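# About Dravutwood

We're a small software company, and we've been at it long enough that the kettle has been replaced more often than the chairs.

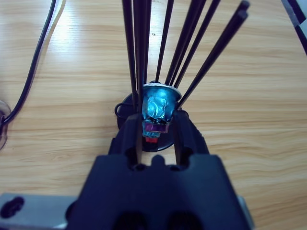 Most of what we write goes into Dater, our planning and control software for robot arms. It takes what the wrist camera sees, works out where the fingers ought to go, and keeps checking that answer all the way in (which is the bit we're proudest of!). Small, shiny, crumpled things are our favourite subject, as they throw back light in all sorts of awkward ways and no two are creased alike.

Aicha Helmy and Botond Balogh started the company in a rented room in Zutmont, with one desk between them. There are 14 of us now. Honeylyn Umali leads perception, Xiuying Yin looks after the planner, and Wanting Xue builds the replay tool, Deng, that lets you step back through any grasp and see what the software believed at each moment.

Every release goes through 500 recorded grasps before it leaves the building, and then 30 live ones on the bench, with somebody sitting beside the arm and a notebook open.

We do love visitors, so please write to us first and we'll clear you a chair. The next open afternoon is in April, from two o'clock.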